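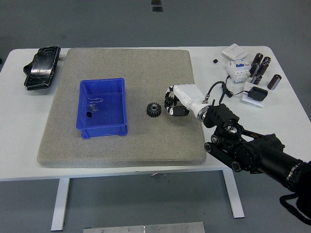
4.2 Layout of the sorting table and handling of small parts

The second stage of the Vamitz study dealt with the table itself: where loose parts were set down, how they were moved into a bin, and what was left on the surface at the end of a session. The first stage, reported in Section 3, covered only the shelves and drawers at the Trokent site in Onuoha. Staff there had told us during planning that most parts went missing before they ever reached a drawer, and the shelf records gave some support to that view. The table was therefore treated as a storage place in its own right, with rules of its own.

The standard layout used a white rectangular table with a large gray mat. A strip of bare tabletop was left at the sides. The mat was the working area and the bare strip was not. Small hard parts such as gears, nuts and short screws tend to roll or slide on a smooth top, and during the pilot in March several were found on the floor beside the table legs. A mat with a textured surface holds a part close to the place where it was put down. It also makes less noise, a point the staff raised more often than we had expected.

One open bin was placed on the mat, left of center. The bin was bright blue so that it stood out against the gray. We tested the same layout with the bin behind the mat, on the bare strip, and gave this up within the pilot. Reaching over the parts to get to the bin caused some of them to be pushed out of place, and parts that missed the bin landed on the hard top. With the bin on the mat, a missed part stayed on the mat.

Larger items were kept to the back corners. In the layout these included power adapters, breakers, groups of capacitors and any phone in use at the table. The back corners were chosen because they are the hardest places to reach from the front edge, and items that are seldom picked up can be left there for a full session. Capacitors were kept together in one group where possible. The written rule said that a capacitor with bare ends should not be placed in a bin with loose wire or metal parts, and this rule was kept throughout the study.

4.2.1 Contents of the open bin

The open bin took mixed parts. It was a holding place, to be emptied into sorted drawers at the end of the session. Three kinds of item made up most of its contents: short lengths of thin wire, small clear plastic pieces and bags, and single hard parts, most of them dark in color. Each kind gave a different sort of trouble.

Wire was the most common cause of delay. A loose length of wire opens out once it is released and can lie across everything below it, so that lifting the wire brings other parts with it. Staff were asked to coil wire before placing it and to set the coil against the back wall of the bin. Coils did not always hold their shape, and a later version of the rule allowed a twist tie for any piece longer than the bin.

Clear plastic was the item most often missed when the bin was emptied. A small clear bag takes on the color of whatever is under it, and against a blue floor it can be hard to pick out from the reflections on the plastic. Several drawers were later found to be short of a part that had in fact been thrown out inside such a bag. The Urkex record sheet was changed to include a separate line for bags, to be filled in before the bin was tipped out.

Dark hard parts were easy to see against the blue, but hard to tell apart from one another. A nut, a spacer and a short ridged part of the same color can look alike from above at arm's length. For this reason the sheet asked for the part to be named when it was put in the bin and not when it was taken out.

Figure 3. Table layout with the gray mat and the blue bin placed left of center. Small loose items are in the bin, among them a thin white string or wire and a dark ridged part.

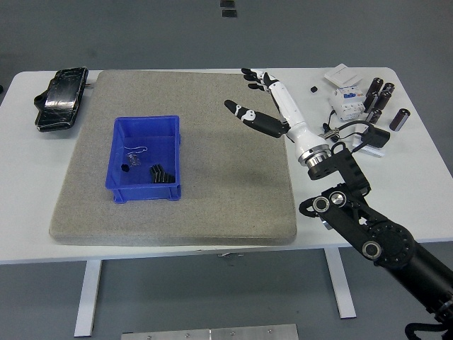 Where should a part be placed if its type is not known when it is picked up?

It should be placed in the open bin with the other mixed parts, and entered on the sheet as "not named." The part is then identified when the bin is emptied, by a second member of staff if one is present. It should not be left on the mat for the next session.

4.2.2 Recording

Sessions were recorded at six tables, all with the layout described above. In total, 65 sessions were included in the analysis. Sessions were left out if the sheet had no closing entry, or if the bin had been moved to another table before it was emptied. Across the included sessions, 2,383 parts were entered on the Urkex sheets. A part was counted once, at the time it was put into a bin or set in a back corner. A group of capacitors was entered as a group with the number written beside it, and each piece in the group was then counted as one part.

Three states were used at closing. A part was "placed" if it was in the bin or in its corner as entered. It was "on surface" if it was still on the mat or on the bare strip and had no entry for that position. It was "not found" if it was on the sheet but could not be located at the table or on the floor directly around it. The floor check covered the area under the table and one step out on each side. Staff in the pilot had checked only the tabletop, and those sheets are not used here.

4.2.3 Parts left on the mat

Parts that stayed on the mat beside the bin were by far the most common finding in the "on surface" group. Gears were typical. A small gear lies flat, does not roll once it is down, and does not get in the way of other work, so there is little to prompt anyone to move it. Staff also said that they left gears out on purpose when they expected to need them again soon. The written rule did not allow for this, and the sheets show that it was done anyway.

We considered adding a second, smaller tray for parts in current use. The tray was tried at one table and is discussed in Section 5. Its main cost was space: a tray of useful size took up the part of the mat to the right of the bin, where most of the handling took place.

The position of the front edge also matters. Mats were cut to one size, and on some tables the front edge of the mat reached or slightly passed the edge of the tabletop. A part set down there can be knocked to the floor by a sleeve or cable. Staff were asked to keep a hand's width clear along the front – the sheet has a reminder printed at the top – but no measurement of this distance was made.

4.2.4 Cables

Cables were not counted as parts. They were noted only when they crossed the mat or hung over the edge of the table, as both can shift small items without anyone noticing. The layout rule asked for leads from adapters to run along the back strip toward the breaker. Cables that could not be routed this way were to be kept to the right side, away from the bin.

The records do not allow a firm statement on how many parts were moved by cables. Notes on this point were written in free text, and their detail varied a good deal from one table to the next. They were read but not coded, and they are not included in the counts given in Section 4.3.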